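13 Dec 2019

Got to the shop at Vumevcombe a little after lunch and stayed until they wanted the lights off. The plan for the day was the tray. Up to now the arm has only been picking up small things, blocks and tape rolls mostly, and I want it doing something with a big awkward part before we go any further with the software.

First job was the table. The red frame has rocked ever since we moved it over from the other bay in September, and I had been getting by with a folded piece of cardboard. Took the cardboard out and did it right this time. Ran all the leveling feet up as far as they would go, put the level on the front beam, and brought them down one at a time. The floor in there slopes toward the drain more than I thought. The back left foot ended up a good bit longer than the others. After that I tightened the locknuts with the thin wrench, the regular one doesn't fit, and went over the bolts on the frame too. A couple of them took a quarter turn.

Ottar Fjeld came by while I was on the floor and told me I should bolt the whole thing down and be done with it. He's probably right. But we share the space and the bay gets used for other things when I'm not in, so it has to stay movable. He lent me his longer level, which helped a lot. I need to give it back.

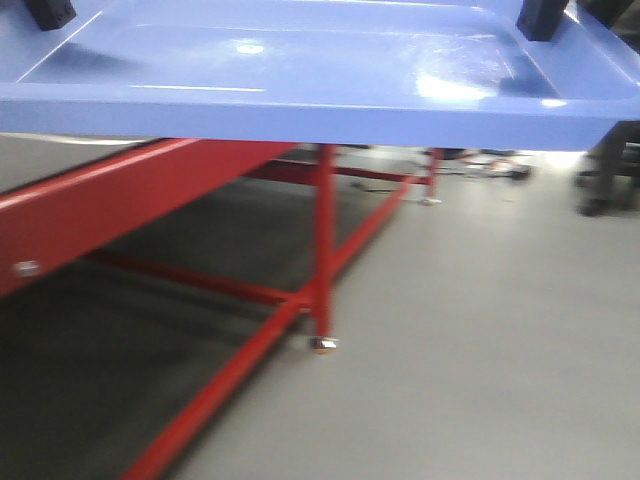

With the frame steady I could go back to the numbers from last time, and of course they had all moved. Everything I taught the arm before was taught with the table leaning. I spent the better part of an hour going through the saved points and throwing most of them out. Kept the home position and the two safe positions above the table. The rest I'll do over.

The controller is still the old Clirlow board. It does what I need but it drops the connection if the USB cable gets touched, and I touch it a lot. Today it dropped when I reached past it for the coffee. I put a cable tie on it and a strip of tape over that. The good fix is a board with a locking connector and I have one in my cart, but I said I wouldn't spend any more before the new year. The last order came to 155 dollars and that was only bearings and a power supply.

Endang Wijaya got there later on and we went at the grip. She wrote the part of the code that closes the fingers and she knows it better than I do. The old way was to close to a set width and stop. That's fine for a block when you know the size of the block. A rounded edge is a different thing, the fingers can be where you asked and still be holding next to nothing. She changed it so it closes slowly, watches the motor current, and stops when the current goes over a limit. We started with the limit at 2117, which was the number left over in her file from the last motor, and the fingers quit before they had touched anything. Just the friction in the linkage was enough to set it off. We worked it up in steps from there. I read numbers off the screen and she typed.

The linkage needs a cleaning. I could hear it. I'll take it apart at home over the weekend and put the light grease in, the one from Kubíček, and stay away from the thick stuff I used the first time. That's my fault, it was what I had on the shelf. It's gummy when the shop is cold and the shop is always cold in December.

We also had a long talk about which way the wrist should come in. I had it coming straight down from above with the fingers open across the rim. Endang wanted to tip it so that the pads sit flat on the plastic. We tried it on paper first, then with my hand and a pair of pliers, which looked silly but did settle it. She was right about the tilt. I was right that it should come in slowly for the last part. Ended up at 21 degrees and the slow speed. 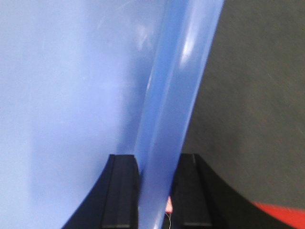
Why not just use suction cups on a part like this?
Suction would be fine on a flat area, but it means a pump, a hose down the arm, and a valve to switch it, and we have none of those. The fingers are already on there. They also work on the other things we want to pick up, and I'd like to have one tool that does most of it before I start building a second one.

I wrote that out because Endang asked me and I gave her a bad answer at the time. I thought of the better one on the drive home.

Things I need to remember for next time. The finger pads have to come off and go back on with threadlocker, the screws are only hand tight. The new limit is saved on Endang's laptop and nowhere else, so she has to send it to me before I overwrite the file, which I have done twice already. The gray extension cord in our bay belongs to the woodworking people and they want it back. I should bring the heater.

Also need to look at the Buno scripts for the wrist. They assume the old tool length and I added the spacer after that. I think that's where the last bit of sideways error comes from, but I haven't checked and I don't want to go changing two things at once.

Swept up, coiled the cables I was using, and left the rest of them. My knees hurt from the floor. Had soup when I got home and was too tired to do the drawing for the cable bracket, so that's for tomorrow morning before I do anything else. Ottar's level is still in my car.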